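Drawing from Ordinary Things: Notes for Session 4
Tutor: Lorna Farquharson

Hello again, everyone! I promised I'd write up what I rambled on about last time, so these are my notes plus a few bits I forgot to say. Bring them with you, along with a soft pencil, a putty rubber and at least 2 sheets of decent paper.

Why I keep going on about cups

I've taught this course for years and I still start the still life sessions with a cup. It's a simple tapered cylinder and you all know exactly what one looks like, which is precisely the trouble. We draw the cup in our heads. The rim goes too round, the base goes dead flat, and the poor thing looks ready to slide off the table.

So before you put a mark down, look at the ellipse at the top. If you're looking down into the cup it opens up wide, and the curve at the base is rounder still (yes, rounder, check it with your pencil held out). A paper cup gives you a rolled rim as well, so you've got two edges to deal with, very close together. Draw the outer one first and be light about it.

Then there's white on white, my favourite thing in the world. A white cup on a pale table gives you almost no outline to hang on to. Squint until the detail goes and see where the edge disappears. If it disappears, let it! Cheng-en Lam did this beautifully in January with nothing but a 2B and a lot of patience, and left half of one side out altogether.
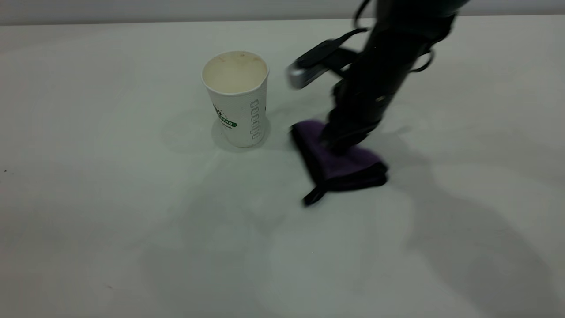
The inside of the cup

Beige paper inside a white cup is a gift. Put a thin, even tone over the whole interior first, leaving the rim as bare paper, and you've got depth straight away. Stains and little brown spots come last, and only a few of them. I always overdo these myself.

Lettering and logos

Printing wraps round the curve, so letters squash up as they turn away from you. STAR on a green band is plenty to be getting on with. Block in the band as one curved shape, then the letters, and leave any tiny print as a soft smudge.

Shadows

Look for the soft ones. A diffuse shadow has no hard edge, so keep your finger off it and build it up with the side of the lead.

For next time

Draw one paper cup 4 times, 14 minutes each, moving your chair between drawings. Write the time of day on the back of each one. Please don't rub out the bad ones, I want to see them too.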